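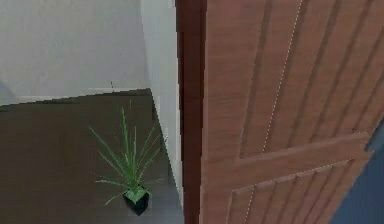
November 12, 2025
By Wubit Jemal

Why do doors stick in summer?

Have you ever pulled on a door that opened just fine all winter long, and found that it simply would not budge? My grandmother's house in Crichton had a pantry door like that. Every summer it grabbed hold of its frame, and every winter it swung as easily as a garden gate.

To understand why, we have to think about trees. A living tree drinks water through its roots and sends it up the trunk through tiny tubes, much thinner than a hair. When the tree is cut into boards, those tubes are still inside. The boards are dried before anyone builds with them, but wood never quite forgets how to drink - it can take in water from the air, even on a day with no rain at all!

Summer air in many places is damp. The wood soaks up a little of that dampness and swells, a bit like a sponge, only far more slowly. In winter, when the heat is on indoors, the air gets dry and the wood shrinks back again.

Now for the part I like best. A board hardly grows any longer when it swells. It mostly grows wider, across the grain. Long ago, carpenters noticed this and came up with a clever kind of door. They made a strong outer frame and cut a groove along the inside edges. Then they slid thinner panels into the groove without gluing them, so each panel had room to grow and shrink while the frame stayed nearly the same size.

You can try a small test yourself. Ask a grown-up for two flat wooden craft sticks. Trace around both of them on paper, then leave one in a glass of water for 60 minutes and keep the other on the table. Lay them back on their outlines and look closely at the sides. If you can't see a change yet, leave the first stick in the water overnight and check again at breakfast.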